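Gratell's cable swap comes back bigger for November
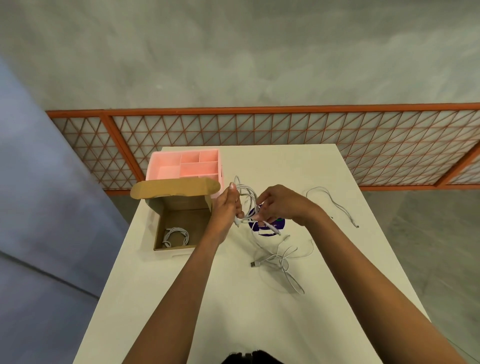 Untangling a bundle of white charging cables beside an open cardboard box.

Dig out the drawer, Gratell — the town's favourite clear-out is on again! The cable and charger swap returns to the Clalari Hall this November, and this year it has the big room as well as the foyer.

Last year's swap found new homes for 700 leads, plugs and adaptors in one afternoon, and another 400 bits and pieces that were past saving went off for recycling. Not bad for an idea that began as a single shelf at the back of the library, with a handwritten sign asking people to help themselves.

It works just as it did before. Bring whatever you no longer need, hand it in at the door and have a good rummage. You don't have to bring anything to take something home, and there is no charge either way. Phone chargers, printer leads, aerial cables, extension leads and those odd little power packs that belong to nothing you own are all welcome. Anything that plugs into the mains will be safety tested before it goes out on the tables, so please bring those items before 3 pm to give the testers a chance.

New this time is a mending corner, run by the Kovasis repair club, where you can learn how to change a fuse or rewire a plug. There are 18 places and the club expects them to go quickly, so put your name down at the library desk if you fancy one. Children are very welcome to watch, and there will be a table of old keyboards for them to take apart (screwdrivers provided!).

Loose batteries can't be accepted at the hall, but the library has a collection tube just inside the main entrance. Tea and cake will be on all afternoon in the foyer, and the lemon drizzle is back by popular demand.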